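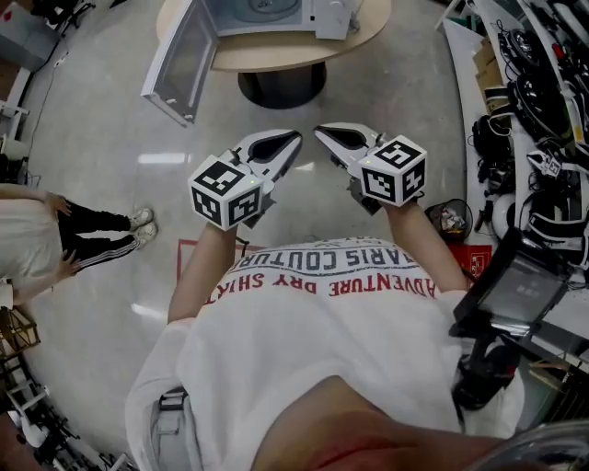
Section 6: Washing printed and light-coloured garments

Set the Dallari washer up for whites and printed tops before you run your first mixed load. The Prints program keeps the spin low so lettering doesn't crack. A white long-sleeved shirt with red and dark grey lettering across the chest, like the one marked "ADVENTURE DRY SHIRT", belongs in this program and not in Whites Hot.

By Mitali Wanigasekara
1/8/23

1. Check the care label. If it gives a lower temperature than the program, follow the label.
2. Unroll sleeves and do up any zips, then turn the garment inside out.
3. Add liquid detergent to the left-hand drawer. Don't use powder in this program.
4. Turn the dial to Prints and press Colour Care. The display shows 251, the program code.
5. Press Start. The door locks until the cycle ends.

Note: Fabric softener is optional - leave it out for quick-dry fabrics.

Caution: Do not use chlorine bleach on printed areas. Do not iron directly over lettering.

6. Hang the garment on the line in the shade, still inside out. If you use a dryer, choose Low and take it out while slightly damp.

If the display shows 1,892, turn off the tap and clean the inlet filter (see Section 9).

Related
Fitting the Robles drain hose
Levelling the machine on tiles
Service agents in Sedthorpe and Gollunitz

We use cookies to remember your model number. Accept | Manage settings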